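## 4. Where the folded cloth ends up

The claim we set out to test is an old one in the advice literature on household order: that a visible place for a thing is enough to get the thing put there. Meléndez states it in its strongest form, and most later handbooks repeat it without adding any evidence. If the claim holds, a rack standing in plain view should collect cloths, and an organizer with open compartments should collect books and small papers. Our doubts began with the diaries described in Section 3, in which people who owned racks went on leaving cloths on tables, chair backs and, in a surprising share of entries, the floor.

We separate two things that the handbooks run together. One is whether a person can say where an object belongs. The other is whether the object is there at the end of the day. Almost all of the published support for the visible-place claim comes from the first kind of question. Respondents are shown a room, asked where the scarf goes, and they answer correctly. It would be odd if they did not. A rack is easy to recognize, and few adults are puzzled by what it is for. To treat these answers as proof of tidy behavior is a large step, and Meléndez takes it in a single sentence.

### 4.1 The small-room layout

The argument in this section concerns a layout with few objects in it. Large rooms bring in too many other explanations: distance, stairs, other people's belongings, a door that sticks. In a small layout most of these drop away. The storage is close, and the cloth and the storage can be taken in at one glance. If a visible place does its work anywhere, it ought to do it at this scale.

Figure 1 gives the layout we refer to in the rest of the section. The rack is of light pine with a white top rail, and it carries nothing. The houndstooth cloth with the black border lies at the center of the floor. The organizer in the back corner is partly filled, with books and boards standing in it, while one more book, *The Moon and Sixpence*, lies on the mat toward the front.

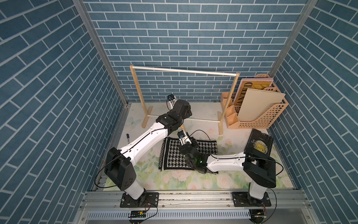 **Figure 1.** Small-room layout with clothes rack, desk organizer, houndstooth cloth and hardcover book on a printed floor mat.

Sushil Tyagi objected, on reading an earlier version of this section, that a bare rack proves very little, and that a cloth on the floor may simply be a cloth somebody means to pick up in a minute. He would count a thing as out of place only once its owner had walked past it and left it. By that measure, he thought, half of the untidiness reported in the diaries would vanish, and with it a good part of our case against the handbooks.

We accept the first half of this. A layout records where things are, and no one should read an intention from it. We draw no rate or tendency from Figure 1. The second half we find harder to accept. The diary entries were written last thing at night, when "in a minute" had for most purposes run out. Tyagi's measure also has an awkward result: in a home where the owner never walks past the cloth, it could lie there for a week and be counted as put away. Still, the point is a fair warning against treating every object on a floor as a failure of storage.

### 4.2 Hanging and standing

The rack and the organizer are usually listed together as "open storage," and we think this is a mistake. They ask for different work. A book goes into an organizer in one movement, and it can go in badly. It may lean, or hide half of its neighbor's cover, and still count as put away. A cloth on a rail must be picked up by some sensible part, opened or folded, laid over, and evened out so that it does not slide off the heavier side. People who skip the last step often find the cloth back on the floor.

This difference may explain a pattern in the diaries that the visible-place claim cannot. Of the 335 entries that mention both a book and a cloth, the writers who complained about cloths seldom complained about books, even when the two kinds of storage stood side by side. If visibility were the main cause, the two should rise and fall together. We say "may explain" on purpose. The diaries were not designed for this comparison, and writers who care about cloths may simply notice them more.

The handbooks have an answer ready, which is that the rack should be made more attractive. The Prastholm guide recommends a rail in a contrasting color. The Drindska pamphlet goes further and would have the owner choose a rack "one is pleased to approach." We found no test of either suggestion. A rail in a lighter color than its legs is certainly easier to see, but seeing it was never the difficulty. As for being pleased to approach a rack, we do not know how one would measure this, and the pamphlet does not say.

### 4.3 Fringes, borders and which way is up

A smaller matter, but one the literature passes over, is that cloths differ in how plainly they show their own edges. A cloth with a solid border gives the hand and the eye something to line up. A plain cloth of one color does not, and a thin one will often be hung by a corner because the corner is what came to hand. In the Stitby interviews, two participants described folding a bordered cloth "along the black" without having been asked about the border at all. Two is a small number, and we would not build on it. We mention it because the same two participants hung their plain towels without folding them.

Fringed edges raise a further question. Several handbooks say that the fringe should hang to the front, for the look of it. Others say to the back, to spare it from wear. Each side writes as though the matter were settled. We asked for the reasons behind both rules and received, in each case, the name of an earlier handbook.

Books have their own version of the problem. A hardcover laid flat has a right way up only for the person standing at one side of it. Whether a book lying upside down to its viewer should be scored as untidy was the subject of more argument among our coders than any other item, and we finally dropped orientation from the scoring sheet. Readers who wish to restore it should be aware that agreement between coders was poor – poor enough that we would not trust a result that rested on it.

### 4.4 What the claim can still carry

Some of the visible-place claim survives. A thing with no place at all is hard to put away, and the diaries contain plenty of objects that moved from surface to surface for that reason. A loose marker pen is a good case. It suits neither the rail nor a stack of books, and unless someone has decided that pens go in the small compartments, it will lie wherever it was last used. For objects like these, naming a place seems to help, at least in the first weeks.

Beyond this we are not persuaded. The step from "there is a place, and it can be seen" to "the thing will be put there" leaves out the labor in between, and that labor is not the same for a cloth as it is for a book. A handbook that treats them alike will give advice that works for the shelf and fails at the rail. The revised scoring sheet in Section 5 therefore keeps hanging and standing apart, with a separate line for objects that have been given no place, and it leaves out Meléndez's overall order score – we could not reproduce it from the published tables, and our two letters asking how it was calculated have not been answered.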